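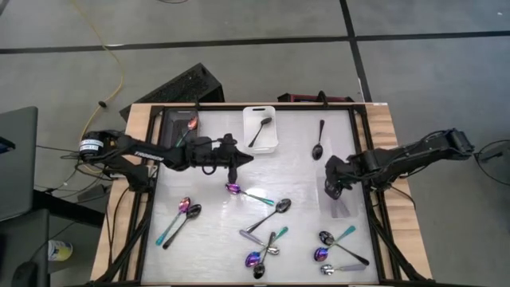
Figure 5.1 Two arms over a work surface scattered with spoons in black, silver and purple-teal.

Chapter 5
Sorting Things That Look Alike

Pick up a spoon. You did that without a thought, and yet it is a wonderful puzzle for a robot! The handle is thin, the bowl is curved and shiny, and when spoons overlap, the arm has to decide which one to go for first. In this chapter your team will work on exactly that problem, and it is one of our favorites in the whole course.

Last May, Malathi Acharya's class at Trenlow took it on as their term project. Their goal was simple to say: spoons go in a bin, and no spoon gets dropped on the way. Gumaro Aguirre wrote the first plan on one sheet of paper, and by the end the team had logged 381 tries in their notebook (keep a notebook, please, you will be so glad you did).
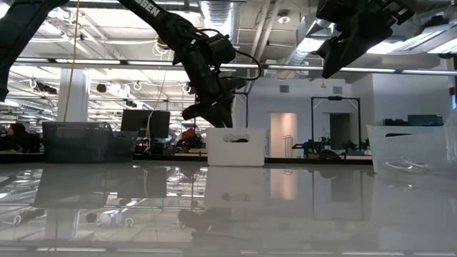 The next thing to think about is height. Come in too low and the fingers bump the rim; let go too high and the spoon bounces. Annunziata Pagano's group set a safe height first, ran it 50 times, and only then brought the arm lower.

Before you read Section 5.1, sketch your own plan with a partner. Where should the arm wait between moves? Which spoon would you pick first from a pile, and why?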